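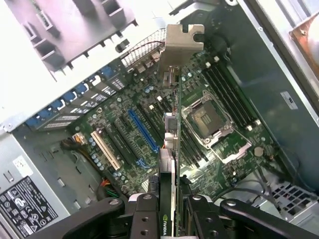
Is the loan scheme on track to finish within the grant period?

Most of it will finish on time. The home loans and the drop-ins are where they should be. The repair bench sessions are behind and the evening course hasn't started, reasons further down. We are asking for one small change to the budget and no extra money.

## Ilto home computer loans: progress report to Trustbridge

Covers the period from the last report up to the end of March. Sorry for the state of the formatting, the template you sent kept eating the tables so I've written it out in plain text. Spreadsheet is attached seperately.

### Where we are

- Home loans: 30 households in Galang now have a desktop, a screen, keyboard and mouse. That was the target for the whole grant so we've hit it early.
- Waiting list: still open, still growing. More on this below.
- Drop-ins: running every week in term time, library back room. Busy.
- Repair bench: 2 sessions held out of 6 planned. Behind.
- Evening course: not started. Tutor problem.
- Website: up, ugly, works on a phone.

### Loans

The loan agreement got rewritten. First version was four sides of legal stuff copied from a car hire place and people were frightened of it. One woman brought it back unsigned and said she'd sooner do without than owe us for a screen. Fair enough. New one is a single side, large print, says in the second line that you will not be charged if it breaks. Signing rate went up straight away.

We also dropped the deposit. It was small but it was putting off exactly the people the grant is for. We'd budgeted the deposits as income (line 4 in the spreadsheet) so there's a hole there, covered from travel, which is underspent.

Delivery is the slow part. Towers are heavy and half of Galang is stairs. Tikmont have been lending us their van on afternoons when it isn't out, and that's saved the project really. It does mean deliveries bunch up. A household can wait a fortnight and then get a call the same morning. Not good, people have jobs. From next month we'll ring two days ahead or leave it till the next run.

Set-up in the home takes longer than the plan allowed. Plan said half an hour. Finding a socket, moving a telly, finding the router, finding the password for the router. Then someone's auntie wants to know about her email. Allow an afternoon, do fewer in a day. I've changed the plan to say so.

### What people are using them for

We rang every household after the first month. Didn't get through to all of them. What came back, in no order:

- School work. Biggest by a long way. Parents say phones were being used for essays before, and the shared tablet was always flat.
- Benefits and council forms. The housing form in particular can't be saved half way on a phone, so people were losing the lot and starting again.
- Job applications, CVs.
- Talking to family abroad. Sound matters more than picture for this. Several asked for a headset, which wasn't in the kit. It is now, cheap ones.
- Seed catalogues. More gardening than expected!
- Games. We don't mind. The steering group did ask and the answer is we don't mind.

A few said the machine has hardly been switched on. Two reasons kept coming up, no decent table to put it on and no broadband. We can't do a lot about tables. 

### Broadband

This is the thing I'd most like Trustbridge to read, if you only read one bit.

A computer at home with no connection is a very big typewriter. When we wrote the bid we assumed most homes would have something. Lots of them are on phone data that runs out in the third week of the month. So you see usage go up at the start of the month and then drop off a cliff, and the kids are back in the library porch after hours for the wifi.

There are cheaper tariffs for people on certain benefits. Hardly anybody we spoke to had heard of them and the application is online, which is a bit rich. So we now do that form with people at the drop-in, before the computer goes out. Takes a cup of tea's worth of time. Credit checks have knocked a few people back and we're writing to the providers about it.

For households who can't get a tariff at all we've bought data SIMs out of the hardship line. That line is £800 for the year and it will be gone by summer. See the request at the end.

### Drop-ins

Library back room, two till five. The library have been brilliant about it and have stopped charging us for the kettle.

What works: turning up with your own problem. What doesn't work: anything that looks like a class. We put on a "basics" session with a handout and it was us and the handout. Same content done one to one across a table, queue out the door.

Regular topics:

- passwords, resetting of
- scam texts, mostly parcel ones and the "Hi Mum" ones
- scanning a letter with a phone and attaching it to something
- printing. Always printing
- getting photos off an old phone before it dies

Printing costs more than planned. I've capped it at a few sheets a person unless it's a form or a CV. Nobody's complained yet.

Older people come early, parents come after school pick-up, so there's a dead patch in the middle when we could be doing something else. Thinking of using it for phone appointments for people who can't get out.

We were asked last time about language. The leaflet is now in the three languages the health centre uses. Translation was done by the health centre's own people, in kind, no cost. Should have done this at the start, the second lot of leaflets brought in families who'd walked past the first lot for weeks.

### Repair bench

Behind, as above. Room was double booked for a good part of the winter and then the heating failed and we couldn't ask people to sit in it. The sessions we did hold went well and were full. People like bringing in something dead and watching it being opened up. Most of what comes in is laptops with worn out batteries, slow machines full of dust, and cracked chargers. We bin the cracked chargers.

Remaining sessions are booked in for the summer at Tikmont's unit, ground floor, no steps, parking. It's further out of town so we'll need to say clearly which bus. If numbers drop because of that we'll come back to the library and do them smaller.

### Evening course

The tutor we had lined up took a full time job, good for them, no hard feelings. Advertised again, got one enquiry and it came to nothing. The rate is too low for evenings. We could raise it by running a shorter course with the same money and that's what I'd suggest. Fewer weeks, better paid, and start it after the school holidays when people are back in a routine.

If you'd prefer we gave up on the course and moved the money, please say so soon as I need to tell the college either way.

### Data wiping and safety

You asked for a line on this. Donated machines have their drives wiped before anything else gets done, and it's logged against the machine. If a drive won't wipe it's destroyed. Everything is electrically tested and labelled. Donors get a letter. The letter template had the wrong charity number on it for a while, my fault, corrected and re-sent.

### What's gone wrong, short version

- Deposit put people off. Dropped.
- Agreement too long. Rewritten.
- Deliveries bunching. Ringing ahead from now on.
- Set-up time badly underestimated.
- Room trouble, so repair bench late.
- No tutor.
- Newsletter went out once, then didnt. Trying again in spring with something shorter.

### Money

Overall underspent, mainly because of the course and the bench. Travel is under thanks to the van. Printing over. Hardship nearly spent. Staff time is on budget on paper. In practice it's over and I've not been claiming it, which I know you've told me off for before. Will start claiming it.

Request: please can we move the unspent travel money into the hardship line so we can keep buying data SIMs through to the end of the grant. No change to the total. If you need it on the proper form send me the form, I can't find it on your portal.

### Before the next report

- second round of calls to households, in the evening this time
- waiting list: go back through it, some will have moved or sorted themselves out
- rest of the repair bench sessions
- decision on the course
- talk to the school about homework club taking a few machines
- fix the website contact form, which has been sending messages to an old inbox

Case studies to follow. Two families have said they're happy to be written up but want to see the wording first, so I'm waiting on them. Ring in the mornings if anything here doesn't make sense, I'm out on deliveries after one.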